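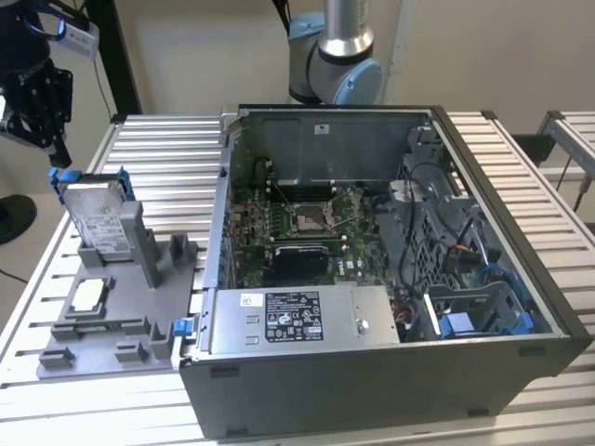 *A desktop tower with its side panel removed, showing the motherboard and an empty processor socket.*

**Computer refurbishment in Zestodberg** is the long-standing local trade of taking in old desktop computers, putting them back into good order and passing them on to households, schools and small shops. It grew up in the hill town of Zestodberg, where new machines were for many years dear and slow to arrive, and it remains one of the things for which the town is fondly known in the valleys round about.

## Origins

The trade is usually traced to Gebhard Camenzind, a radio and television repairer who kept a narrow shop on the lower square and who, by all accounts, could not bear to see anything with a plug on it thrown away. When the local dairy replaced its office computers, he offered to cart the old ones off for nothing, and spent a long winter finding out which of them could be coaxed into another few years of work. He sold 60 of them the following summer, most to families who had never owned a computer before, and each went out with a handwritten sheet explaining how to switch it on and, just as usefully, how to switch it off again.

Other workshops followed. The best remembered are Boline, which began in a former bakery and kept the old ovens as shelving, and Lahlou, a family business that took on mostly office machines and was known for its generous approach to spare keyboards.

## Working practice

A machine that comes in is first opened, dusted and looked over. Memory is tested overnight where time allows, and any drive is wiped before it is considered for further use. Fans are cleaned or replaced, the clock battery is changed as a matter of course, and dried-out thermal paste is scraped away and renewed whenever a processor is fitted.

Desktop towers have always been preferred to laptops. They have more room inside for the hands, their parts are more readily swapped between makes, and a case with a dented corner can be put to use for many years by somebody who keeps it under a desk. Drives are commonly held in plastic caddies, and workshops tend to hoard these, as a missing one can hold up an otherwise finished machine for weeks.
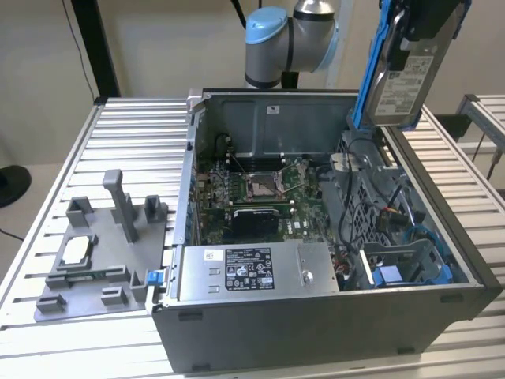
## The Laltance scheme

Laltance is the shared register through which the workshops record what they have repaired and where it has gone. It started as a ledger passed from shop to shop by bicycle and was later moved, with some grumbling, on to a computer (a refurbished one, naturally). As of August 19, 2022, it listed 2783 machines, of which 442 had gone to schools.

Buyers registered under the scheme may bring a machine back for a free check in July, when the workshops are quiet.

## See also

- Repair café
- Electronic waste
- Right to repair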